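### 3.2 Recording sessions

The student team recorded 109 demonstrations with a pair of hand-held grippers built from the Pandus course kit. Each student recorded six practice runs first, and these were left out of the data.

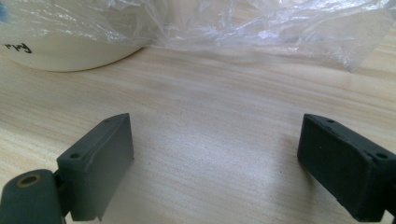 Reflective and see-through materials gave the course baseline, Volum, the most trouble in the pilot. We kept such items in the task set – the crumpled clear plastic in Figure 2a is typical – and varied the starting distance between the fingers.

Runs in which a student dropped an item were marked but kept.
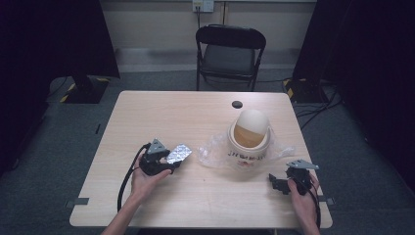 Of the 109 runs, 19 were marked this way. Labels were checked by a second student before training.

**Figure 2.** Recording setup. (a) Gripper view, fingers open. (b) Head view, foil held in the left gripper.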